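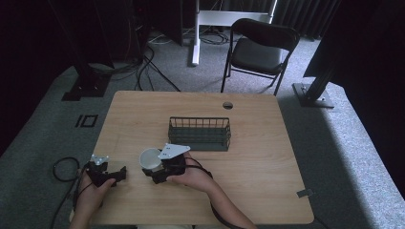 One early user of the set wrote in to ask why a romance blurb collection needs a data card at all, and the question is fair. Blurbs are advertising. Anyone who trains on them should know what they are getting.

Dromdale Blurbs
Last revised 2020-06-08

What it is
Back cover copy for series romance, gathered from publisher catalogs and the Guno book listing pages. Each record holds a title, a series name, a position in the series, the blurb and a heat label. The first release had the blurbs alone. The labels came in September and have caused most of the complaints.

Heat labels
A scale from 1 to 8, taken from the publishers. We don't trust it. Two houses call a closed bedroom door a 3, and Ornanbridge gives the same number to books that leave the door wide open. We did not rescale anything. If you need labels that agree across houses, you will have to make them.
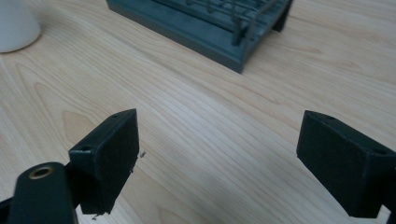
A reader at the Ruotsalainen list objected that blurbs say nothing reliable about plot, and that half the "second chance" books in the set have no first chance in them. We checked a sample of 100 and stopped arguing. Treat the trope field as a sales claim.

Known problems
- Nearly 40 percent of blurbs end in an ellipsis. Some were cut by the listing page, some were written that way. The truncated field guesses, badly.
- Series numbers are wrong wherever a prequel novella came out late.
- Box sets repeat the blurbs of the books inside them. Remove these before you split, or your test scores will look much better than they are.
- Praise quotes were stripped by a pattern match that also ate a few opening lines.

Uses
Fine for studying how romance is sold. Poor for recommending books, whatever the demo notebook suggests. We have seen no evidence that a model trained on this set can tell a good novel from a dull one.

Files
blurbs.csv, series.csv, notes.txt. Read notes.txt first.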